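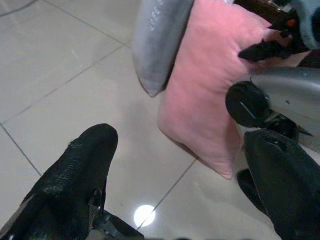
Vlad, maintenance technician and home tester
Jun 13, 2023

Gresteck two-finger gripper with wrist camera – review after 12 weeks

I bought this gripper to replace an older one from Paltik, which was strong but too hard for household things. My work is mostly with soft objects: pillows, folded towels, sometimes a bag of laundry. The Gresteck costs 878 euros with the camera bracket, and the fabric pads are included. I write this review mainly for people who want to use it near the floor and near other people, as I had one fault which I consider serious.

First, what is good. The mounting took me less than one hour. The instructions are short but correct, and all screws were in the bag. The pads have a good hold on cotton and on smooth covers, and they do not leave marks on a pink pillow, which was my worry. The fingers are slow by default and I recommend to leave them so. The wrist camera looks between the fingers, and on a shiny tiled floor you still get a usable picture, although a ceiling lamp makes a bright white spot on the tiles. In the first weeks my software sometimes took such a spot for an object. I changed the exposure and after this it was better.

Now the fault. In the ninth week the gripper opened by itself while the arm was holding a pillow above the floor. I had given no command. The pillow fell, which is no damage, but two seconds later the fingers closed again with full force on nothing. My hand was already on the way to pick up the pillow. It did not reach the fingers in time to be caught, and I am glad about it.

I repeated the same movement many times to find the reason. The fault came back 14 times, always when the wrist was turned far to one side and the load was pressing against the housing. I opened the cable cover and found that the connector of the position sensor had a small play. When the wrist turns, the cable is pulled, the signal is lost for a moment, and the controller believes that the fingers are somewhere else. Then it makes a new homing movement: open, close, full force. There is no warning sound and no message before it. In my opinion this is the real mistake, more than the loose connector. A machine which has lost its position should stop and wait.

The emergency stop works well, I must say. I tested it during the homing movement and the fingers stopped at once. But you need to have it in your other hand, and when you bend down for a pillow you usually do not.

I wrote to the shop, Rusance. They answered the next day and sent a cable with a locking connector, free of charge. With the new cable the fault has not returned in almost three weeks. The homing movement after a lost signal is still the same, as I could see when I pulled the plug on purpose. They told me a firmware update is planned for December.

Until then I do the following, and I would ask other owners to do it too:

Set the force limit to the lowest value that still holds your object.
Leave some free length in the cable at the wrist, and check it with the wrist turned fully to both sides.
Switch off the arm before you put a hand between the fingers, also for a short moment.

One smaller remark about the pads. The seam near the top of the fabric pad catches threads from towels. On pillows I had no problem with this. Spare pads can be ordered, but only as a set of 2.

I give three stars from five. For the grip alone I would give five. If the update arrives and the homing is changed, I will correct the rating here.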